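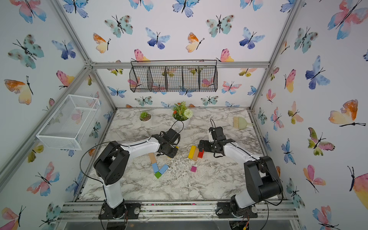 Indira Warrier
Glaze bench, Comton pottery workshop

26/06/2020

Crazing on the Boutros white, continued

Well, I opened the kiln this morning with my coffee in one hand, which I keep telling everyone else not to do, and I could hear the trouble before I saw any of it. That tiny ping, ping from the middle shelf. If you have spent any time with a glaze that doesn't fit its clay you will know the sound, and you will know that it goes on through breakfast and into the afternoon, and that the bowl you took home thinking it had escaped will do it on your kitchen shelf in July.

So the Boutros white still crazes on the Stirnudberg stoneware. I had hoped for better from this firing, and in one corner of the shelf we did get better, so please keep reading, those of you who were about to close the book.

For anyone who hasn't followed along: Boutros is the soft white that came to us on a recipe card in the back of the old ledger, satin if you cool it slowly and shiny if you don't, and it was lovely for years on the buff clay we used to buy. Then the buff clay was discontinued, we moved over to Stirnudberg, and since then the white has come out with a net of fine lines all over it, very close together on the inside of bowls and wider apart on the rims. Rasha Azar likes the look on vases and I do too, but we can't be selling mugs like that. Tea gets into the lines, and a crazed pot is a weaker pot besides.

What I did this week was the silica line. I weighed out a 600 gram batch of the base, dry, all in one go so that any mistake in the weighing would at least be the same mistake in every cup, and mixed it wet and sieved it twice. Then I divided it and added silica to each cup in steps, stirring well between. The first cup had nothing added, and the last had so much in it that I expected it to come out like chalk. Two tiles from each cup, both of Stirnudberg, one dipped once and one dipped twice. I know the double dip is a nuisance (they take forever to dry, and I knocked one against the tap and had to start it again), but thick glaze crazes sooner than thin and I wanted to see the worst of it.

All the tiles had the same bisque firing and went in the same glaze firing, middle shelf, well away from the door. Witness cones bent as they should, the tip just touching. I held at the top for the usual soak and let it cool by itself with the lid shut. No slow cooling program this time. I want to come back to that, as it will matter for the surface, but I didn't want to change everything at once and then sit here wondering.

Now the results, as of lunchtime.

The first cup, nothing added: crazed, thick and thin, just as expected. Inked it and the lines came up very close.

The second and third cups: crazed on both tiles, though the net opens out as you go along, which is encouraging. On the third cup I needed the loupe to find any lines on the single dip. I found them, though.

The fourth cup: single dip is clean. Double dip has one long line running down from the hole and one short one across the foot. It may get more by tomorrow.

The fifth cup: both clean so far. This is tile 106 in the box, for whoever goes looking. The surface is lovely, a bit glossier than I would like, with a faint blue where it pools in the texture at the bottom. I carried it around with me for most of the morning, to be truthful, and showed it to the mailman.

The sixth cup, the silly one: clean of crazing, but dry and a little rough, and you can feel undissolved grit when you drag a fingernail over it. Too much for the melt to take in. No use to us, but I'm glad I made it, as now we know where the wall is.

Before anybody goes and mixes a bucket of number five, please don't! Clean on the day doesn't mean clean in a month. I want to put tile 106 and its thick sister through the freezer and the boiling water, the same as we did for the brown last winter. Freezer overnight, straight into the boiling pan, then into ice water, then ink and loupe. If it gets through that three times running I'll start to believe in it. The pan is the dented one with the blue lid and it is NOT for soup, I have written so on the lid again.

There is also the question of the other direction. Push the silica far enough and a glaze can end up squeezed too hard by the clay, and then instead of lines in the glaze you get slivers popping off the rim, which is a far nastier thing to find in a mug. I don't think we are anywhere near that on number five, but I would like to throw a few very thin cylinders, glaze them only on the inside, and see if they survive. Inside only is the cruel test. Tarek Semaan throws thinner than I do these days (my wrists aren't what they were), so I have left a bag of wedged clay by his wheel with a note and a cookie.
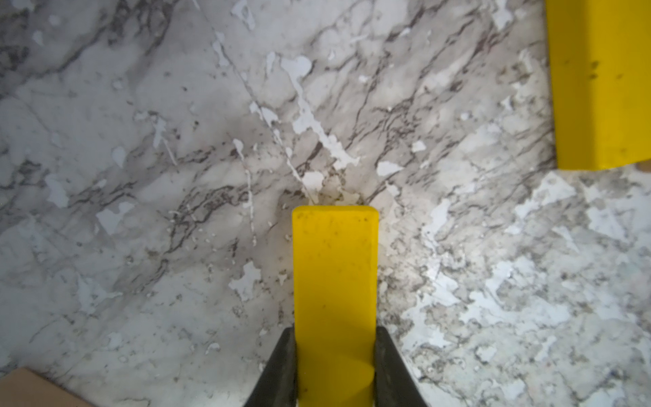

Fouad Qaisi has asked whether we are sure it's the glaze at all, and not the bisque being underfired, because the Stirnudberg still felt thirsty to him after the last two loads and a body that hasn't tightened up properly will make an honest glaze look guilty.

It's a fair point, and I have been chewing on it since he left. I do think he may be half right. The absorption figures we have are from the spring, when I fired a handful of bare bars and boiled them, and I only wrote down the result for the bars on the bottom shelf. Why only those I couldn't tell you. The bottom of that kiln has always run a bit cool, so the numbers may say more about the bottom shelf than about the clay. Where the body is open it can also take up moisture slowly and swell, and then you get crazing that shows up weeks later on pots that looked perfect. That would explain the sugar bowl in the window, which was sound in the spring and isn't now.

So I will make more bars. Ten centimeters between the marks, 100 millimeters if you like it better that way, marked with the brass gauge while they are still soft, and one set on every shelf. Dry them slowly under newspaper. Weigh them after firing while they are still warm from the kiln, boil them, let them sit in the water, wipe them off with the damp sponge, and weigh again. If the middle shelf comes out under 2 percent I will stop worrying about the clay and go back to worrying about the glaze. If it's over, Fouad gets an apology and we look at firing the whole lot a little higher, with all the trouble that will bring for the celadon.

A word on the feldspar too. The base is made with the Raravine spar and we are on a new sack. I haven't noticed any difference in the bucket, but the old sack was opened so long ago that I wouldn't trust my memory of it. I scraped enough out of the bottom for one small test, and it's in the jam jar with the yellow tape on the neck. Please leave it be. I'd like to run number five with the old spar and the new side by side on one tile, split down the middle with a wax line, and then we'll know and can stop talking about it.

Smaller things while I have the pen out. The eighty-mesh sieve has a tear near the rim, so use the other one, and if you get specks in the white before I've replaced it you'll know where they came from. The cobalt jar was left open. Kiln shelf with the chip is fine on the upper side, I've ground it down and given it fresh wash, though it wants to dry before it goes in. Masks are in the drawer under the scale, and I do mean masks for the silica, every time, even for one scoop. Wipe the bench wet afterward and don't sweep it.

And thank you to whoever washed all the test cups last night and left them upside down in order. I had been dreading those.

Added late afternoon: I have just been back to the shelf with the loupe. The fourth cup double dip has grown a third line, from the corner this time. Number five is still clean on both tiles and I have stopped hearing pings from that end of the board. The first-cup tiles are going off like a little music box. I've put 106 and its sister in the freezer on the left side, behind the peas, wrapped in a dish towel. They come out in the morning before the kiln is loaded, so if you are in before me, fill the pan and put it on.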